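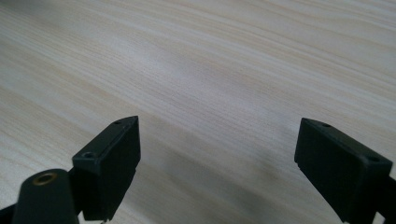 Why does a soap finish go patchy on the second coat? Most often the first coat was still holding water when the second went on, and the new soap lifts the old instead of lying over it.

01/03/2021. Finishing bench, Nenwood.

I have been meaning to write this up properly for months, and a rainy afternoon with two boards curing on the rack is as good a time as I am likely to get. Those of you who share the bench have heard most of it over coffee already, so forgive the repeats. I would like it in the book where I can find it again.

The trial is for the long reading tables going to the library at Lullidberg. They want something pale that stays pale, and they want their own cleaning staff to be able to look after it. Varnish would be easier for us, but when varnish wears through at the front edge you have to take the whole top back, and with soap you just wash it again. I am still in favor of soap. I was a little less in favor of it last week.

The recipe I settled on is the thin one. I put 50 grams of soap flakes in a liter of hot water, stir until it looks like weak milk, put the lid on and leave it overnight. By morning it has gone to a loose jelly, and it needs a good stir before use. The thick mix we tried back in June (the one that set up like pudding) gave a lovely soft feel on the sample blocks but left a white crust in the open grain, and I spent most of an evening picking at it with a toothbrush. Never again, or at any rate not on ash.

Flakes were from the Fröhlich sack, the one with the torn corner. I did wonder whether the sack had taken up damp over the winter. I weighed out 107 grams, dried it in the low oven for an afternoon, and it came back at 91, so yes, it had, and quite a lot. That means every batch I have mixed since the sack was opened has been weaker than I wrote down. Please take the older entries with that in mind. The sack now lives in the lidded bin under the window, and I would be very grateful if it could stay there.

Board A, ash, sanded, wiped down with warm water to raise the grain, left to dry, sanded again lightly. First coat on with a sponge, plenty of it, worked along the grain, left a few minutes and the extra wiped off. I waited two hours and did the second coat. It looked fine while wet, as they always do! By the next morning there was a cloudy band across the middle and the surface felt draggy under the palm, a bit like a plate that has not been rinsed.

Board B was the same in every way except that I made myself leave it overnight between coats. No cloudiness, even color, and it took a third coat happily. I rubbed it down with a dry cotton rag at the end and it came up silky. I keep going over to touch it, I admit.

I tried to rescue board A with plain warm water and a gray pad. It helped at the ends, less so in the middle, and I ended up sanding it back and starting over. It is drying as I write.

Coffee and water tests, both on board B after the third coat. Water left to stand under a glass for an hour gave a faint ring, which went away when I washed the whole top with the soap mix. Coffee left for the same hour gave a mark that faded a good deal but is still there if you catch it sideways. Red wine I have not had the heart to try yet. Someone at Jakeck told us on the phone that they do a splash of white pigment in the first coat to hold off yellowing — I have written that on the card over the sink, and would like to try it on offcuts before anyone gets excited.

The shop has been cold, which cannot be helping. The thermometer by the door was low both mornings, and I suspect the two hours that did for board A might be plenty on a warm day. I don't want to put that in the instructions for Lullidberg, though. Overnight is simple to remember.

Still to do:

Mix a fresh batch from dried flakes and see if three coats can become two.
Repeat board A with the overnight wait, same ash if there is enough left.
Cut offcuts for the pigment trial.
Write the care sheet, one page, large print.
Buy sponges. The yellow ones shed, so the other kind, please.

The jar on the back shelf marked with blue tape is the new mix and wants a stir in the morning if you are in before me.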